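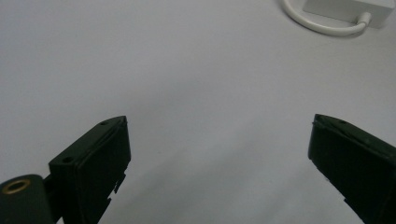 Category: Home & Workplace > Short Papers

3. Desk surfaces and shared power

3.1 Setting. The study covers 16 shared desks at the Duldale site, all pale tops, matte. Desks had to be clear by 5 p.m. under the house rule. Cables, chargers, adapters, all of it off. We looked at what came back onto the desk in the morning and where people put it. Observation ran through February, with 2 visits per desk.

3.2 What came back first. Power, nearly always. Laptop second, cup third. In 80 percent of morning setups the power strip was down before anything else was, and it then decided the rest of the layout. People on the Osman floor put it along the back edge. On the Duseo floor it went wherever the cord reached, often on a slant, and the notebook ended up squeezed in next to it. Nobody moved a strip once something was pluged in.

3.3 Strip type. Older strips with a single rocker got left on overnight, in the drawer, still live in a few cases (see 4.2). Strips with a master button plus separate switches were treated differently. Users switched off their own socket and left the master alone. Whether that counts as "off" under the house rule was never settled. The Flondico guidelines just say "powered down", no more detail than that.

Layout of the outlets matters too. Bulky adapters cover the neighbor. Outlets on the side of the strip take the small plugs and free up the top, but people sitting down tended to miss them. Figure 1 has both: three switched sockets on top, two more outlets along the front face, one master button at the end.
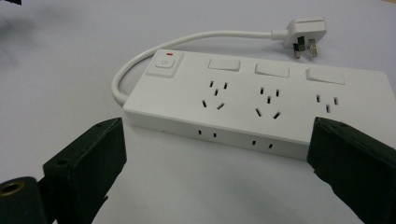
Figure 1. Power strip on a desk top, master button at left, indicator lit red.

One desk user objected that the rule was aimed at the wrong thing, that a strip left out on a clean desk bothered no one and that hauling it in and out of a drawer every day was what wore the cord out. Two others on the same floor agreed. We did not measure cord wear so can't say either way.

3.4 Limits. One site, one month, same type of top througout. Desks with built-in outlets were left out.

Shares: 16 | Comments: 5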